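Monday, late

Up at half five because the bin lorry came early and I had not put the brown one out. Ran down in my slippers and caught it at the corner. Too awake after that to go back to bed, so I made tea and did the seed tins, a job I have been putting off since the spring. Threw away four packets of parsnip that were years past their date. Kept the beans.

It was a dry morning and already warm by eight. August has been like this from the start and the ground at the allotment is like a biscuit. I walked over with the trolley and did two hours before the sun got round the poplars. The onions are ready to lift. I loosened them with the fork and left them lying on the row with their necks all pointing the same way, as Dad did, though I have never known if it makes any difference. The courgettes have got away from me again. One had gone to the size of a draught excluder and went straight on the heap.

Edin Georgiou was on his plot when I got there. He is having trouble with blackfly and has been at it with soapy water. We talked about the water butts. The site tap has been off since the weekend and the notice on the gate says Pemstead are dealing with it, but the notice said that last time as well. He let me have two cans from his butt and I gave him a bag of plums. He does not want his shed any more and asked if I would take it off him. I said I would measure up, but I think it is too wide for my end by the hedge.
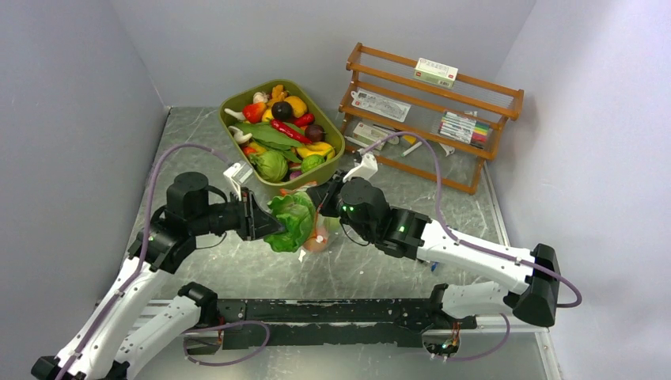 Lettuce is what I most need to sort out. The spring sowing did well, then everything I put in during June ran up to seed in a week and tasted of aspirin. I have read that the seed sulks if the soil is too hot, so this time I am starting a tray on the back step, in the shade of the wall, and will move the plants out when they have five leaves each. I want the loose, rumpled green sort, all folds, like the one the two arms have got hold of between them over the grey marbled top. The tight pale ones keep longer but there is no flavour in them and the slugs get inside where you can't see. I have a packet from Drulari with 300 seeds in it, far more than I can use, so half can go to Edin. Sow a pinch every fortnight and stop at the end of September. I am writing that down because I always forget the second pinch.

Home by eleven. Had a cold bath, well, cool, and then bread and cheese with the first decent tomato. Slept in the chair for longer than I meant to.

In the afternoon I rang Krasniqi about the gutter. They can't come until the week after next and want 90 pounds to look at it, which I said I would think about. I got the steps out and looked at it myself. There is a tennis ball in the downpipe and a fair bit of moss. I could reach the moss and not the ball. The bracket nearest the door has come away from the wood and that does need somebody with a proper ladder, so I suppose I will be ringing them back.

Went to the post office with the parcel for Clilleritz. It has to have a customs form now, even for a pair of socks and a tea towel. The woman at the counter filled most of it in for me. Bought stamps and a birthday card with a heron on it while I was there.

Supper was courgette, of course, with an egg. I grated it and squeezed it out in a cloth first and it was much better for it — less like eating a wet flannel. There is another in the fridge for tomorrow and three on the windowsill.

Watered the pots at nine with the washing-up water. The sweet peas are finished. I cut the last few stems and put them in the small jug, then pulled the rest down and left the canes up for next year. Some cloud coming over from the west as I shut the back door. Must remember to bring the onions under cover if it rains, and to find the tape measure for the shed.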